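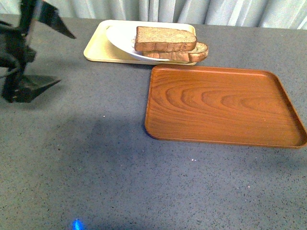

*Gray speckled tabletop, with a shadow across it.*

25 March 2019

I am on week two of the new blood pressure tablets. The first one, Taditent, gave me a dry cough that kept both of us awake, so the practice switched me to Tostard, 8 mg, taken in the morning with food.

I log readings twice a day in a spreadsheet. Left arm, seated, feet flat, five minutes of sitting still beforehand. I take two readings and keep the second. The diastolic number was 94 this morning, down a little from last week, but the cuff is fussy about placement and I don't trust a single value. The sheet has a column for coffee and a column for bad sleep. So far neither one lines up with anything.

Side effects to date: ankles slightly swollen by evening, and a flushed face for an hour after the dose. The leaflet lists both. The cough is gone.

Salt is the harder part. I had never read a soup label before. The can I used to eat for lunch has nearly 1,000 mg of sodium, and I was eating the whole can. I now make a pot of lentils and freeze it in portions — dull, but it reheats well.

The follow-up at the Sæther clinic is in April. They want a printout of the log and a repeat of the kidney panel, fasting. I still need to ask whether I can take the tablet before the blood draw or have to wait until after.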